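Planning Your Equipment Budget: Notes for Session 2
Liudmyla Marchuk
Nov 11, 2021

OK, so last time we picked a task, and now we get to the part everyone wants to skip (money!). I love this part, and I'll try to win you over.

Start with the arm, sure, but don't stop there. When I wrote my first budget for the Brindstead lab I had one beautiful line for the arm and then a sad little line that said "other." Other ate us alive. Mounting, cables, a table at the right height, spare fingers, shipping, somewhere to store the crate... it all landed in "other," and by May I was asking for more money.

So please write a separate line for each of these:

Arm and controller
Gripper, plus a spare set of fingers
Stand or pedestal
Cameras and their mounts
Table, cloth, things to pick up
Cables, and covers for the ones on the floor
Shipping and setup
Training time for whoever runs it

Keep the tabletop stuff cheap. Plastic bowls and cups are great because you can get them in lots of colors, and replacing one costs next to nothing.

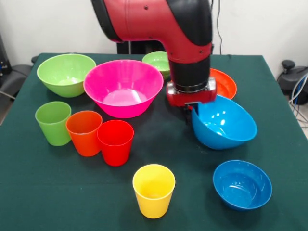
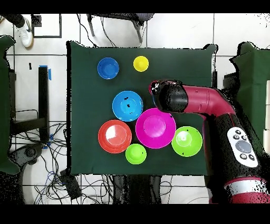
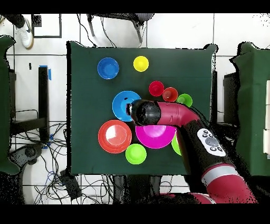

Bowls and cups on a green cloth, with the red and black arm at work over the table.

Now, quotes. Get 2, always, and ask for them in the same format or you'll go crazy comparing. For the homework you'll use the made-up-your-mind-yet sheets from Arent and Grolport (both in the course folder). Arent folds the stand into the arm price and Grolport lists it by itself, so read the small lines before you decide who's cheaper! Grolport also adds $800 for setup, and it's way down at the bottom of the page.

Floor space is a budget item too. Measure the reach of the arm, then add room for a person to walk past and a chair or two.

For next session: fill in the worksheet for the Gebretsadik case, one page, with your total and the line you trust least. Bring a printed copy, we'll swap and pick at each other's numbers.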